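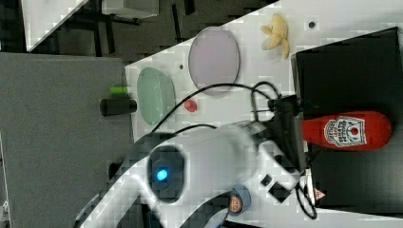 Ticket opened by Marcelino Aranda, shared workshop, bench 2. The arm faults out partway through the pick on the table program, and the fault only comes up when the target is low and far to the right. With the ketchup bottle lying on its side on the black tray, the gripper housing has to go out sideways, and the black cables looping off the top of the arm have to follow it. The controller reports "joint 5 torque limit" and holds position. Power cycling clears it until the next try.

**Setup**

- Arm on the white table, fixed base
- Gripper bracket printed in Plastard filament
- Control script: Kolura, build 249
- Speed set to 60 percent

**Tried so far**

1. Dropped speed to 50 percent. Same fault, same pose.
2. Reloaded the tool weight in Kolura. No change.
3. Ran the pick on the colander and the plate. No fault on either.
4. Moved the approach point for the bottle out over the front of the oven.

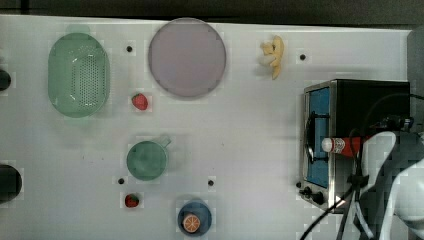 *Bottle across the oven front, gripper on approach.*

Step 4 helped a little. The fault comes later in the move, but it still comes. I logged 886 lines from the last run and put them in the Naidoo folder on the workshop drive. The joint 5 load climbs steadily over the whole reach. There is no spike, so I don't think it is hitting anything.

**Reply, Begoña Llorente, 27/08/2018**

A slow climb like that sounds like cable drag to me. I had the same thing on the Reria build when the ties were too tight at the wrist. Please do these in order and write down what you get:

1. Cut the tie nearest the gripper bracket and let the cable find its own loop.
2. Jog the arm back over the middle of the table and check that the loop clears the housing on both sides.

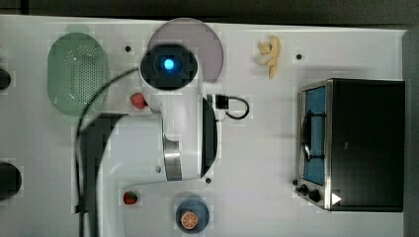
3. Jog joint 5 by hand through its full range with the brakes released. Note any stiff spot.
4. Run the bottle pick again at the lower speed, then at your normal one.

If it still faults after that, send me the payload file. Check the units in it too. Kolura takes grams and I have seen people type kilograms.

**Update, Marcelino**

Tie removed. Joint 5 moves freely by hand, no stiff spot. The bottle pick finished at 50 percent with no fault. At 60 it faulted once, then ran clean on the next try. Payload file is in the same folder, units are grams. Leaving the speed at 50 and the ticket open until I can put in a longer gripper cable.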